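The dishwasher at my house gets emptied by a person, and that person is me. I bring this up because my brother-in-law told me over dinner in November that I'd have a robot doing it within two years, and he said it with his mouth full, like it was already on a truck somewhere. I've been chewing on it ever since.

So let me say where I come from. I spent 9 years running the packing side of a small shop in Ashby that makes kitchen shelves and drawer inserts, and before that I drove a forklift, and before that I folded towels in a hotel basement (the best job I ever had, if we leave out the pay). I like machines. I've signed for some expensive ones. I have also stood next to a good many of them with a broom, waiting for them to get over whatever was bothering them.

My feeling is that we talk about chores as if they came in sizes. Big hard ones, small easy ones, and the machines will start at the easy end and work their way up. Emptying a dishwasher is supposed to be down near the bottom. Folding a towel is below that. And yet we've had machines that can weld a car body for longer than I've been shaving, and I have never once walked into a house where something other than a human being was putting away the spoons.

Why is that? I think it's because the car body shows up in the same place every time. Somebody spent a great deal of money making sure of it. The part comes down the line, it lands in a fixture, the fixture clamps it, and the arm goes to a spot it has gone to a million times before. It hardly needs to look. Half of what we called automation at our shop was really carpentry and sheet metal - fences, chutes, stops, trays with pockets, all of it there so the machine would never be surprised.

Now think about the cutlery basket. There's a fork in there with its tines through the handle of the potato peeler. There's a plastic lid that has flipped over and filled up with gray water. A kid's cup has come from the neighbor's house and doesn't live in any of your cupboards. You deal with all that while listening to the radio and you couldn't tell me afterward how you did it.

We had a taste of this at work. The shop bought a used arm to load drawer inserts into cartons, and the fellow who set it up, Joonas Mustonen, was as patient a man as I've ever met. The inserts were birch, nicely made, all cut on the same saw. He had it running in a couple of days and we all stood there and clapped. Then came a damp week, and the inserts picked up a little bow, hardly anything, you could only see it if you laid one on a flat bench. The arm would put the first one down fine. The second one sat on the first one's bow. By the fourth it was pressing on a stack that leaned, and it pressed exactly as hard as it had been told to, and over they went. My packers had been correcting for that bow for years with the heel of the hand, without knowing the bow was there.

Joonas fixed it, by the way. He put a spring plate in the carton station and slowed the last inch of travel way down. It went on to run 302 cartons in a shift without a hand on it, and I wrote that number on the whiteboard and it stayed up until somebody needed the space for a birthday. But it was two months of his time, and what he had at the end of it was a machine that could put one kind of insert into one kind of carton. When the buyer at Plutum asked us for a carton that opened on the short side, we went back to people for that order. It was 200 cartons. You don't call Joonas for 200 cartons.

So I'm a fan of the stacking problem, if a person can be a fan of such a thing. A toddler gets to it early, and it's a great deal harder than it looks from the couch.

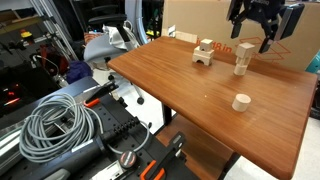

Take an arch with something flat on it and a cube on top of that. You can't set the cube down until you've let the flat piece settle, and you can't let go of the flat piece until you know it has settled, and knowing is the whole trick. Your fingers know. They feel the little give go out of it. Or take a cylinder standing on end with a cube on it: come in a hair too low and you've shoved the cylinder, too high and you've dropped the cube, and a dropped cube lands on a corner about as often as it feels like. Then there's the matter of getting your hand back out past the stack you've already built, which every adult who has ever "helped" a child with blocks has failed at in front of an audience.

Everything I just said about blocks goes for cereal bowls. It goes for cans in the pantry, for the paint on the garage shelf, for my drawer inserts. Put it down level, feel it take the weight, let go, leave without touching anything. If a machine could do that with any old object, in any old light, on a table it hadn't been introduced to, then I would start clearing out the cupboard where the robot is going to sleep.

I do think it's coming, and here I part ways with my old crew, who'll tell you over a beer that it never will. I've watched enough of the newer stuff to change my mind on that. The way it used to go, somebody like Joonas typed in every position. Now people will steer the arm by hand through a job, over and over, and let the machine work out for itself what the runs had in common. That's much closer to how I learned to fold a towel (Mrs. somebody, in the hotel basement, holding my wrists). And the arms trained that way do something the old ones never did, which is miss, and then have another go. The first time I saw one fumble a cup and reach for it again I got a real chill. The arm at our shop would have gone on and packed the air.

What I don't buy is the timetable. My brother-in-law had been watching a clip where a robot clears a table, and it's a good clip, I've watched it myself more than I'd like to admit. But what I want to know about any clip is how it does the next time, and the time after that, with the plate an inch to the left. A packer who got it right 9 times out of 10 would have been let go by lunch. And she'd have been let go kindly, with a sandwich, and it would still have been the right decision, because the tenth carton goes to a customer.

People in houses are even less forgiving than customers. Think about how many things you pick up and set down between the alarm and the front door. Say it's 100, and I'd bet that's low. A machine that gets nearly all of them still breaks a glass every few mornings, and now you've got broken glass, bare feet, and a robot to shout at. My wife shouted at our robot vacuum, a little round Cillik, for an entire winter over one sock. It does a decent job on the floors! I'd buy it again. But we had to learn to pick up before it ran, and picking up was the part of the job I'd been hoping to get out of.

That's really what I'd like the people selling these things to talk about. Who does the getting ready? On the shop floor we knew. It was the person with the sheet metal, and it went on the invoice, and you could look at the invoice and say yes or no. At home it's going to be you. You'll be turning the mug handles all one way, and you'll be buying the bowls that stack nicely, and getting rid of your grandmother's gravy boat because the thing can't get a hold on it. Some folks will be fine with that. I'd miss the gravy boat.

I'll also say that not all help has to look like a whole butler. There's a bakery supply outfit in Sokau I used to trade visits with, and they have a machine that lifts a flour sack from the floor to a table. That's all it does. A man walks the sack the rest of the way. The bakers there love it like a dog, and their backs are better for it. If you asked me to spend my own money this year I'd spend it on something like that, something that takes the one miserable bit out of a job and leaves me the fiddly bit, since the fiddly bit is what my hands are good at and I don't really mind it.

For older people I'd be in more of a hurry. My mother can't bend down to the bottom rack anymore, and she can't get a plate to the high shelf either, and she would put up with a lot of slowness from a machine. It could take all afternoon over six plates and she'd keep it company. It could even drop one now and again (she has too many plates). If somebody builds one for her first and for my brother-in-law second, I'll think they have their priorities straight, and I'll go over and turn her mug handles myself.

As for him, we shook on it. If there's a robot emptying my dishwasher by the date he gave me, I owe him a steak dinner, and he gets to watch it load the plates afterward. If there isn't, he comes to my house and does the dishes for a week, including the cutlery basket, including the peeler. I've already told him where the spoons go.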